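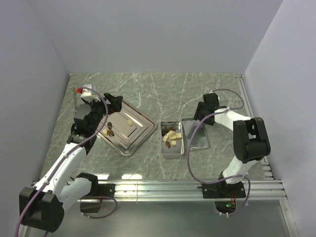 *Two arms on the marble-pattern top, rail along the front.*

**Favors: what people are giving out this season**

Quick one this month, we are buried in December bookings and the phone hasn't stopped.

Favors. Lots of you asked after the last issue so here goes. Sugared almonds are still around but we see a lot of them left on the tables at the end of the night. Whole bags, ribbon still tied. Things people can eat on the way home do better — fudge, shortbread, a little jar of something. One couple at Lomlow did hot chocolate mix in paper cones and every last one went.

Cost. Say you have 100 guests. You do not need 200 favors "just in case." One each, a handful spare for the band and the late arrivals. Or one per couple, perfectly fine, and it halves the bill. We had an order come in for 200 candles for a wedding of 100 and talked them down. They spent the diffrence on a better dessert table.

Seeds. Pretty, cheap, light to mail. Check the planting months before you print the cards, spring seeds at a winter wedding end up in a drawer.

Prices right now:

- Danko shortbread rounds, plain wrap — same price as last year, order four weeks out
- Pirkex mini jars, honey or jam — up a little, lids now come in gold or white only
- Cositine soaps — back in stock, lavender sold out again, the lemon is nice

If you're making your own, do a test batch first. Then time yourself. Tying ribbon on one bag takes no time at all and tying it on a hundred takes the whole evening and most of your patience. Get your cousins round, feed them pizza.

Name tags: you can make the favor double as the place card. Saves printing and saves room on the table. Write them by hand if your handwriting is good, if not ask the aunt whose is. Spell check against the RSVP list, not your memory. Please.

Kids get something different. Crayons and a small pad, done. No bubbles indoors, Lomlow had to mop the dance floor twice and has now put it in the hire terms.

Last thing, the favor survey had 1,104 replies, thank you!! Still reading thru them. Chocolate is way out in front so far, and more of you than I expected said skip favors altogether and put the money toward a later bar. Full results next issue, along with the cake stand hire list I promised last time and forgot.

Order cutoff for January weddings is noon on the last working day before the holidays. After that it's whatever is on the shelf.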